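Search this site
Enter keywords
Search

Toy library puts sand toys back into circulation

2022-02-17

Print this page | E-mail this article

Families can again borrow sand and water toys from the Bellolico Toy Library, which has reopened that part of its collection after sorting through 16 storage tubs of shovels, cups, bowls and moulds.

The tubs had been in the back store since the library moved to its present rooms on Meléndez Street. Coordinator Chiamaka Igwe said the outdoor toys were the last part of the collection to be unpacked and relabelled.

"The puzzles and the ride-ons went out first as people were asking for them," Ms Igwe said. "The sand toys just sat there. When we opened the tubs, a lot of them were still fine – they only needed a scrub and a new tag."

Toys are now grouped into mixed sets, each with a shovel, something to scoop with and something to pour into. Colours are not matched. Sets can be borrowed for three weeks and renewed once, provided no other family has asked for them.
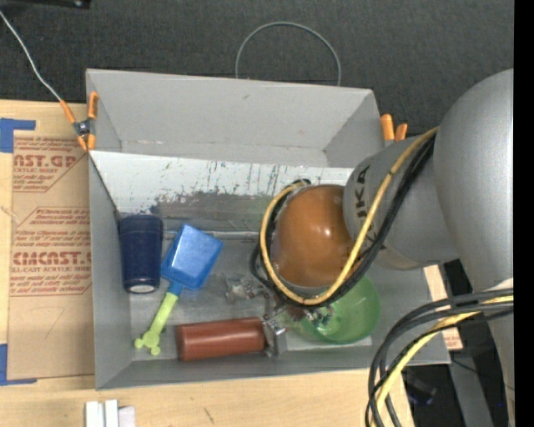 Cracked or sharp-edged plastic has been taken out of the collection. Other pieces that did not suit a set, mostly lids and odd sieves, have been put in a free box near the front counter. Members may take what they like from it.

The library holds 3,459 items and has almost 300 member families, including a number who joined over the summer holidays. Membership fees have not changed. Borrowers are asked to rinse sand toys and let them dry before bringing them back, and to shake the sand out at home or at the park.

Chia-jung Chou, who looks after the library's catalogue, said the sets would be listed online under "outdoor" and not under "bath and water", where some of them used to appear. Each set is recorded as a single item. A missing piece should be mentioned at the desk when the set is returned, but there is no charge for the first one.

A second round of sorting is planned for June and will cover the play kitchen and tea set tubs. Donations of plastic cups, bowls and shovels in good condition are welcome at the desk during opening hours. The library cannot take battery-operated toys at present – there is no room to store or test them.

Contact us | Copyright Bellolico Toy Library | Back to top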